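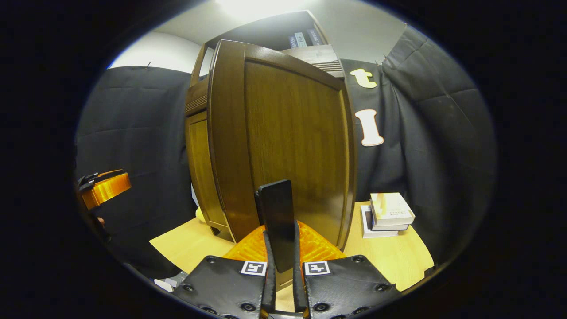
Galley and cabin tips, mostly for small boats. Notes from last season, cleaned up a bit 2025-05-31. Will add more when I get time.

**Stove.** Gimbals stiff? Vinegar on a rag, then one drop of light oil. Not cooking oil, goes gummy by October. Pot clamps on before you light it, every time, even tied up at the dock. Wakes.

**Fresh water.** Rinse dishes in salt, final rinse in fresh from a spray bottle. We got 9 days out of the tank on the Drusholm trip doing that. Tank smells like eggs: flush, baking soda, flush agian. Let the pump run till the taste is gone.

**Bread.** Wrap it in a tea towel, then a paper bag. Plastic makes it sweat and then you have green bread. Flatbread in a dry skillet if you run out, flour, water, salt, done.

**Eggs.** Buy ones that were never in a fridge if you can. Turn the carton over every other day. Float test before cracking, and crack into a cup first, never straight in the pan.

**Lockers.** Old socks over bottles. Cans: write on the lid with a marker and peel the labels off, wet labels end up in the bilge pump. Ask me how I know. Ours clogged at 2749 engine hours, which I only remember from the log.

**Damp cushions.** Stand them on edge whenever you leave the boat. Slatted mat underneath. Mildew spots, half vinegar half water, brush, sun. Don't put them back till the seams are dry, the seams take longest.

**Hatch drips.** Check the gasket for crumbs and hair before you buy a new one. Talc on the rubber twice a year. If it still drips its probably the screws, take them out one at a time and rebed.

**Pets aboard.** Litter tray goes low and in the middle of the boat. Non-slip mat under the bowls. Lụa Quách uses a muffin tin for the water, wide and hard to tip, and I've copied her.

**Knives.** Magnet strips let go in a chop. Use a slotted block screwed down inside a drawer.

Rust stains on the sink next, need to dig out the lemon juice thing.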